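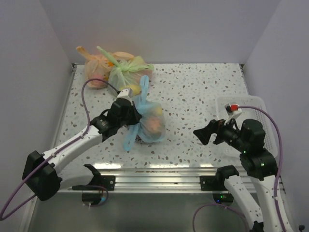
In November I was invited to inspect the Vodmont, a lakeside hotel of 70 rooms outside Denditside, in order to advise clients who are considering it for the spring. Transfers from Drirnolwood are arranged through Hyvönen and take about three hours by coach.

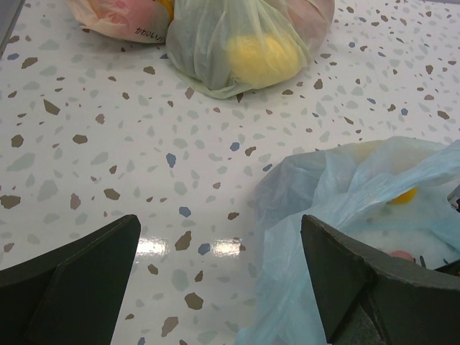 Rooms and rates

Lake-facing rooms are quoted at 615 per person for the week, half board. Family suites begin at 900 and must be reserved by telephone.
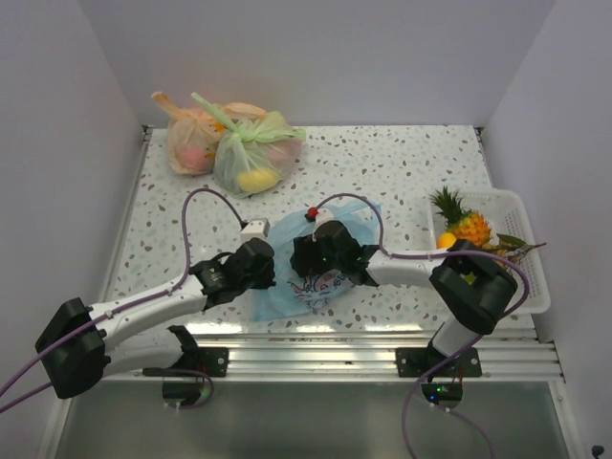 Suites on the upper floor are reached by stairs only, and guests with limited mobility should request the garden wing when booking. Breakfast is served until half past ten.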